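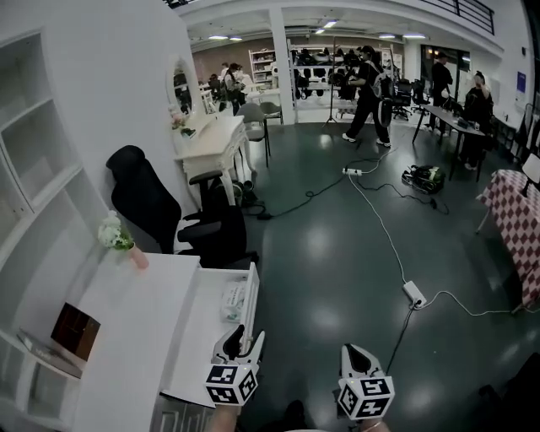

Who decides when a robot is safe to work in a room with people in it?
Mostly the company that built it, and we think someone outside that company should get to check.

Saria is looking for two part-time reviewers to read and test written rules for household and office robots. The work is based at our Caltia office and runs for three months, with a chance of two more if the money holds.

We should say where we stand. A lot of what gets called good practice in this field is a checklist written after the fact by whoever was selling the arm. The current draft from our partner Masaretti has 79 clauses. Many say a thing must be "suitable" or "adequate" and then stop. We would like to know which of them a tired person on a Thursday afternoon could follow.

What you would do

Read the draft clause by clause and mark anything that can't be checked by a person standing in the room.
Sit in on recording and test sessions and compare what people do with what the rules say they do. Cables on the floor, drawers left open, people walking through during a take - does the draft cover it, and does the wording help?
Write short notes in plain English. A page is fine. Ten pages will not be read.
Argue with the authors, politely, in a call every other week.

Who we want

People who have worked near machines: warehouse, workshop, lab, hospital, kitchen. A degree is not needed. Experience on a standards group is welcome but won't count for more than two years on a shop floor. If you believe a certificate settles the matter, you will probably not enjoy this job.

You can't be employed by Masaretti or by Escobar, who supply some of the test equipment, and you can't have been paid by either in the past year. Saria pays you directly. Your notes go out with your wording intact, including the parts the partners dislike - that is in the contract, and please hold us to it.

To apply

Send a one-page letter and one example of a rule from your own work that looked good on paper and failed. Tell us how it failed. No cover videos, please. Applications close at the end of September.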